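Ferri Windows by Fesitell
Replacement windows for houses and apartments

Home > Windows > Ferri

The Ferri window is our most ordered model for the replacement of old windows in lived-in homes. It is a tilt-and-turn window, so you can open it in two ways with the same handle. Turn the handle to the side and the sash opens inward like a door, for cleaning the outside glass from the room. Turn the handle up and only the top of the sash leans in, for fresh air while it rains.

We make each Ferri to measure. There is no standard size to choose from, and the price does not jump when your opening is a little bigger or smaller than the one of your neighbor.

Frame and sash

The frame is made of PVC profile with steel inside. The inner side can have a different color from the outer side, and this is asked very often in buildings where the street side must stay white. Corners are welded and then cleaned by hand. For openings wider than they are high, please ask us first, as a wide sash is heavy on its hinges and we may propose to divide it into two.

Glass

Double glass is included in the base price. Triple glass can be ordered for every size and we recommend it for bedrooms on a busy road and for rooms that look north. Both have a warm edge spacer, so you will see less water on the lower part of the glass on winter mornings. In bathrooms you can choose frosted glass in 7 patterns. Safety glass is needed where the glass begins close to the floor; tell us the height when you write and we will check it.

Handles and hardware

The Evis handle comes with every Ferri window. It is available in white, silver, bronze and black. A version with a key costs a little more and is a good idea on the ground floor or in a child's room. Hinges can be visible or hidden. The hidden hinges let the sash open only up to 90 degrees, please consider this if you have a wall very near to the window and you want to fold the sash back completely.

Technical data

Opening: tilt and turn, turn only, or fixed
Glass: double or triple
Colors, outer side: 13
Colors, inner side: 8
Seals: two, replaceable without removing the sash
Trickle vent: on request
Insect screen: on request, from the Prondow range

Measuring

You can send us your own measures for a first price. Take the width in three places and the height in three places, and write down the smallest of each. Measure the opening in the wall and not the old window. Before we produce, our fitter Aldo Marchetti or one of his colleagues comes to your home and measures again. If his number is different from yours, his number is the one we use, and you receive a new price before you sign.

Fitting

One window takes roughly half a day, with the old one taken out and the inner trim closed. Please move furniture and curtains away from the window and leave free a passage to the door. We cover the floor. The old windows go away with us and this is in the price. Painting of the wall around the new frame is not in the price.

In apartment buildings we need to know if there is an elevator and how big it is. Big glass goes up by the stairs or from outside, and the second case must be arranged with the building before.

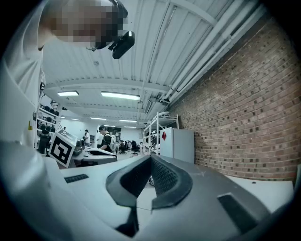 Light gray body, dark gray notch with dotted texture.

Care

Wash the frame with water and a mild soap. Do not use powder cleaners or solvents, also not on small spots, they make the surface dull. Once a year put one drop of oil on each moving part of the hardware and wipe the rubber seals with a damp cloth. If the sash begins to touch the frame at the bottom, do not force the handle. It needs a small adjustment at the hinge and we do it without cost in the first year.

Frequently asked

Can I keep my old window sill?
In most cases yes. If the sill is of stone and in good condition we work around it.

Can you fit in winter?
Yes. We open only one window at a time and we close it the same day.

Do you sell Ferri without fitting?
Yes, but the warranty then covers the window only and not the sealing to the wall.

How to order

Write us with the number of windows, the measures and the floor you live on. You receive a price by email. Orders confirmed in March and in the weeks after it can wait longer, as this is our fullest season. Prices in the current list are valid from 6/23/25.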